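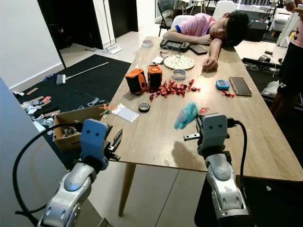 Blurred wrist recordings in a student table-clearing project: keep, repair or discard?

Posted by Melati Nair
Filed under: School and Club Robotics, Two-Arm Systems

I am writing on behalf of the Flutedow Robotics Club, which is preparing a two-arm robot for the tabletop category of the Clundesden student showcase in January. The project is named Rivine. Students guide the arms by remote control, save each attempt, and later use the saved attempts to train the robot to work without guidance.

The rules of the category require entrants to use an ordinary household table in ordinary condition. Our table therefore holds rolls of tape, a plush toy, a plate, eyeglasses, a game console, a phone and a good many wrapped red candies. The task is to pick up one named object, move it to the near end of the table and let go of it there.

We have saved 415 attempts. After a first review, the students marked 103 of them as doubtful. In most of these the arm moves so quickly that the gripper and the object are both smeared, even in the head camera.

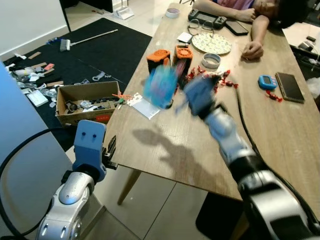
The members are divided on the proper course of action. One group wishes to delete every doubtful attempt before training. The other group holds that the showcase robot will also move quickly at times and should be trained on such material. Our adviser has asked us to seek outside opinion before anything is removed, as the attempts took most of the fall term to collect and cannot easily be repeated.

The wrist camera is the greater concern. During a fast reach, everything on the table is drawn out into diagonal streaks, while the gripper fingers remain fairly clear. 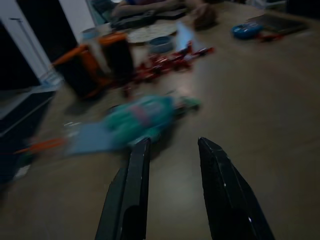
I would be grateful for replies on the following points:

Whether there is an accepted limit for blur in this type of work.
Whether exposure time should be changed partway through a project.
Whether small scattered objects, such as the candies, should be used as targets at all.

We label our attempts in Fang and can export to the usual formats.

Urs Ruchti replied:

I have judged at student showcases and have supervised a comparable project at secondary level. I shall take the three points in order.

I know of no accepted limit, and I would advise against adopting one from another team. Blur matters most in the short period before the fingers close. An attempt that is smeared during the long reach but clear at the grasp is usually worth keeping. An attempt that is smeared at the grasp should be set aside. Please note that I say set aside. Move the doubtful attempts to a separate folder, train once without them and once with them, and compare the two under the same conditions. Your two groups will then have something to discuss.

On exposure, a change partway through is acceptable if it is written down. Enter the old and new values in the Fang notes field for every attempt. A setting of 3,000 microseconds is a fair place to begin for a wrist camera. The picture will be darker, and you will need more light over the table. Check this before the students collect anything further.

Speed deserves more attention than the camera. New operators tend to swing the arm toward the target and brake late. Ask each operator to slow down over the last hand's width of travel. In my group this did more good than any change of settings.

As for the candies, I would leave them on the table and not name them as targets until the larger objects succeed regularly. Shiny wrappers and close spacing are hard on a beginner's system.

One further matter. Keep a written record of where the robot stands at the start of each attempt, including which way it faces. 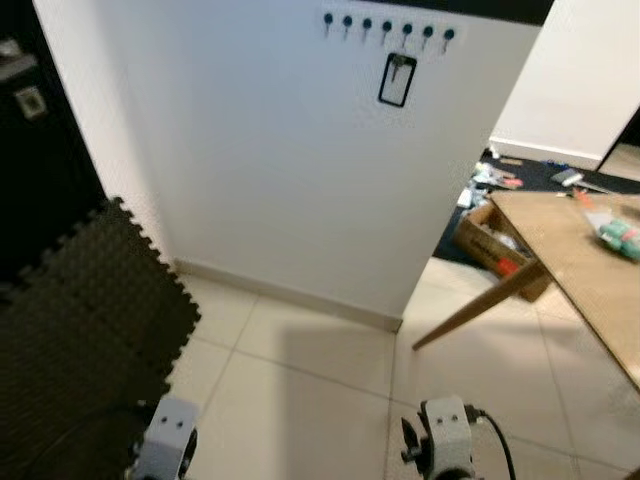
If the starting position varies, the students may blame blur for failures that come from the robot seeing the table at an unfamiliar angle. Tape marks on the floor are sufficient. Kindly also record any attempt in which the head camera did not have the full table in view, and label it separately from the blurred ones.

clundesden_workshop replied:

Delete them. Storage is a nuisance and blurry video never helped any team I have worked with. Also check that the wrist camera mount is tight.

Melati Nair replied:

Thank you both. The mount has been tightened. The club has voted to follow Mr. Ruchti's method of training twice, and the doubtful attempts have been moved to their own folder. I will post the results of the comparison on this page when the second training run is complete.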